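About Us - Bredholm

The people and the workshop behind the Primari hand-held gripper
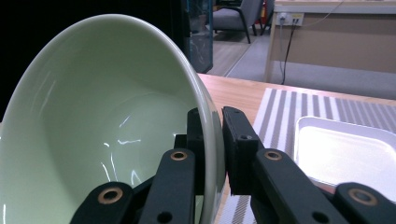 Primari fingers holding a green ceramic bowl by the rim.

Hello, and thank you for stopping by. If you have found your way to this page you have probably already read the product sheet for the Primari, or somebody has put one in your hands and you would like to know who made it. We are Bredholm, a small firm that designs and builds hand-held grippers for people who teach robots to do household jobs. We also sell the spare parts, run the training days and answer the telephone, so whichever of those brought you to us, you will end up talking to the same handful of people.

The firm was started by Milovan Nedeljković and Gorazd Babić, who had met years before at a company making packing machinery and had kept up a habit of arguing about linkages over lunch. Milovan likes things to be light. Gorazd likes things to survive being dropped on a concrete floor. The first gripper they built together was called the Clirkavine, a name Gorazd still defends, and it was neither especially light nor especially tough, but it sold to 8 university labs and every one of them wrote back with long and very useful lists of complaints. We have kept those letters. Most of what is good about the Primari came out of them.

The idea of the thing is simple enough. You hold the tool in your hand, you do the job with it - laying a table, emptying a drainer, putting the bowls back in the cupboard - and the camera on the tool records what the fingers are doing as you go. The same fingers can then be fitted to a robot arm, so that what was recorded and what the arm has to work with match as closely as we can make them. A lot of our customers come to us having tried it with two different sets of fingers, and we are always happy to talk about how that went, because we tried it too!

We spend a great deal of our time on crockery. Visitors sometimes expect to see metal blocks and test weights when they come round, and we do have a shelf of those, but a bowl with a thin glazed rim will teach you more about a gripper in an afternoon. The pads have to meet the rim squarely from both sides, the grip has to be firm enough to carry the weight, and the person holding the tool needs to feel through the trigger what is going on at the far end. Glazes are slippery and they throw back the light too, so a shiny bowl gives the camera something to think about as well as the fingers. Gorazd buys most of ours from charity shops, and he is not allowed to choose anything he would be sorry to see broken.

The Primari fingers are made of flat black plates stacked in layers, with brass-coloured bushings at the pivots and a flat pad at each tip. We settled on layers because a bent plate can be swapped for a new one without sending the whole tool back to us. Every gripper is opened and closed 500 times on the bench before it is packed, and one of us then takes it over to the table and uses it for a while by hand, as there are small things you notice with your fingers that the bench never picks up. A finished set, with its spare pads and its case, weighs almost 119 grams more than Milovan would like. He is working on it.

Our other product, the Dervishi, is a charging and storage dock which holds the tool upright between sessions. It began as a bracket we had made for ourselves, and then so many people asked for one after visiting that we drew it up properly and put it on sale in April.

We also offer training days, either here or at your own place, for groups of up to 20. We start with how to hold the tool (more of a knack than you might think, and your wrist will thank you for getting it right early on), then move on to setting up a table, and the afternoon is given over to your own tasks. Do bring your own objects. We have had casserole lids, plant pots, a whole tea service and once a very large bag of pegs, and we have enjoyed all of them.

If you would like to visit, borrow a demonstration set for a week or two, or just ask whether the Primari will cope with something awkward, please write to us or ring the workshop. Gorazd usually gets to the telephone first, and he will want to know how thick the rim is.

Page last updated May 18, 2021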